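Noto's hand-held gripper kit goes on sale, and I got a turn with it

Thursday, February 4, 2021

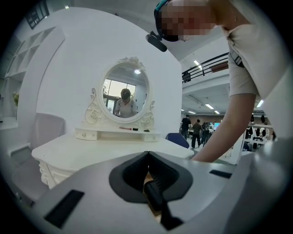 So I finally got my hands on the new kit from Noto, and I've been itching to write about it! If you read my piece on the first version you'll remember I liked the idea and grumbled a lot about the weight. Well, somebody over there must have been grumbling too, because this one is a good bit easier on the wrist (mine is not a strong wrist, for the record).

Orders opened this week through Vana, the shop in Kendemham that handles Noto's smaller stuff. The kit is $436 and you get the gripper, a spare set of fingers, a charger and a carry bag. The first batch is 1,000 kits, and Vana told me anything ordered after those are gone will ship in April. You can also rent one for $80 a week, and that's what I'd do if you only have a short project and want to see how your crew takes to it.

What's it for? Same as before: you go through a household job with the gripper in your hand, and the recording goes to your robot team as training material. I spent my time with it on tidying, mostly small things on and off furniture. Little stuff is where the old one drove me nuts. I'd go for something thin lying flat and just push it along the table. The new fingers did much better for me there, though I still dropped my share, and a pen against a wall took me more tries than I want to admit.

Setup was quick. I charged it over lunch, paired it with the laptop, did the short calibration and was working before my coffee got cold. The printed guide is still too thin, if you ask me. The page on swapping fingers has one tiny drawing and I had to squint at it, then gave up and watched Noto's video instead. Much better!

The obvious thing to compare it with is the Ikonen, which I used for most of last year. The Ikonen has a softer handle and I still love it for long days. But Noto's kit starts up faster, and the software didn't lose a single take on me all afternoon (anyone who has had to redo a morning's work knows why I'm happy about that).

Battery life I can't really judge yet. I got 3 hours out of mine with plenty of breaks, and I'd like to try it on a proper full day first. Vana has a loaner at the front counter if you want to feel the weight for yourself, and they'll let you swap the fingers too. Rentals have to be booked by phone for now, as the online form wasn't working when I tried it.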